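4.2 Where the money is kept

Saving in small coins has been declared dead so often that we half expected to be studying a ghost. The diary data say otherwise. Of the 600 households that completed the Nalcombe diaries, 400 kept at least one container into which coins were put and from which, in theory, they were not taken. The theory did not hold up well. Withdrawals appear in most of the diaries by the second week, usually entered as "borrowed", a word our participants used with great freedom and almost no follow-up.

We sorted the containers into two groups. Improvised containers had been something else first: jars, biscuit tins, mugs without handles, a teapot, one wellington boot. Purpose-made containers were sold or given as money boxes, and most of these were pigs. We make no claim about why the pig has held its position against all comers. The usual account derives it from a word for a kind of clay, and is repeated in so many gift catalogues that we have grown wary of it. Van der Merwe, the older of the two makers whose sales lists we consulted, offered owls, houses and a postbox alongside the pig for many years and then quietly went back to the pig.

The difference that matters for our purposes is the opening. A jar can be emptied as easily as it is filled. A money box with a slot takes coins readily and gives them back with bad grace, and some of our respondents had become very skilled with a butter knife. We call this property exit friction, mainly so that we can put it in a table. It does not depend on size or on whether the box locks, and a slot in the back is enough to produce it (Figure 3).

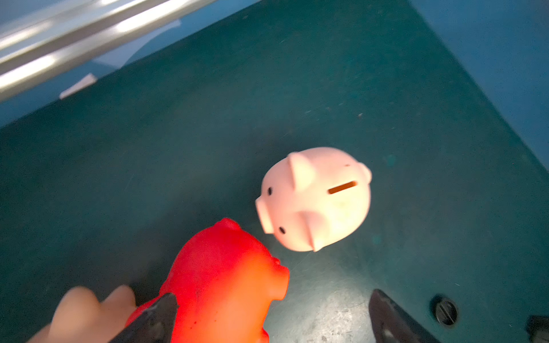
Figure 3. Pink piggy bank with a narrow coin slot in the back, shown with a red-orange toy pig.

A slot only slows you down if you were planning to take the money out in the first place, and in our house the pig was where coins went to be forgotten. This objection, posted by Rusus on the project's comment page, deserves a proper answer, as it describes a pattern we had been treating as a success. In our first coding, a box that was never opened counted as a saver keeping to a plan. On a second reading of the diaries, 60 of the 400 households had not mentioned their container at all between the opening and closing interviews, and several had to go and look for it. We have moved these into a separate class, "dormant", and the figures in Section 5 leave them out.

With the dormant boxes removed, the effect of the slot is smaller but does not vanish. Households with slotted containers made fewer withdrawals, and each withdrawal was larger. This is what one would expect if getting in is a nuisance: having spent ten minutes shaking a pig upside down over the bed, people tend to take what they came for and a bit extra. Across both groups the diaries record 1,306 withdrawals. The most common stated purpose was parking, followed by school events with cakes.

Two cautions apply. First, participants chose their own containers, and a person who already means to save may well prefer one that is hard to open. We cannot separate the two with these data. Second, the Flido app, which we supplied for keeping the diaries, sent a reminder each evening – and a reminder to write about your savings is also a reminder that you have some. A few participants told us they had raided the jar directly after being asked about it. We switched the reminders off in August, too late to help the present analysis, and return to the matter in Section 6.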